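Reducing standby electricity in the Usedbridge student house
Project report by Davina Skinner and Keir Purves
Supervisor: Wilma Baird

3. Method

We measured the electricity which devices take when they are plugged in but not in use. The house has 12 rooms, and each room was measured for one night in March. Before midnight we asked the residents to leave their chargers in the sockets as they normally do. The plug meter was lent to us by Jean Drummond from the physics workshop.
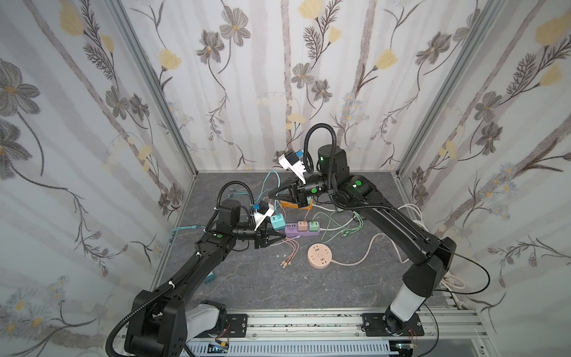
The kitchen was more difficult, as the fridge could not be switched off. We took its readings separately and removed them from the total.

4. Results

The whole house used 915 watt-hours on standby in one night. The old television in the common room alone took 183 watt-hours – much more than we expected. Phone chargers without a phone gave very small values, and our meter is not exact at this level.

5. Remarks

We would like to repeat the measurement in winter, when more residents use heaters with a display.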